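Clear the Bench Before You Start
By Chaltu Alemneh

Most small repair jobs go wrong on the bench. I have worked at benches for 15 years and I still think a plain white top is the best one.
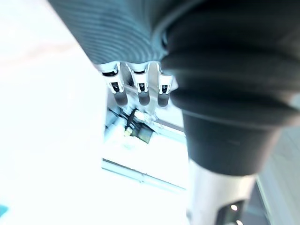 Why white

Small parts show up on it. A dropped screw on dark wood can cost you 80 minutes - I have lost that much to one. Bethel Workneh prefers a gray mat and says white glares under a strong lamp. She has a point, but I would move the lamp.

Keep cables off the parts

I would also put up with fewer tools within reach. Leave out what the job needs and put the rest in a drawer. Dagim still disagrees with me on the drawer.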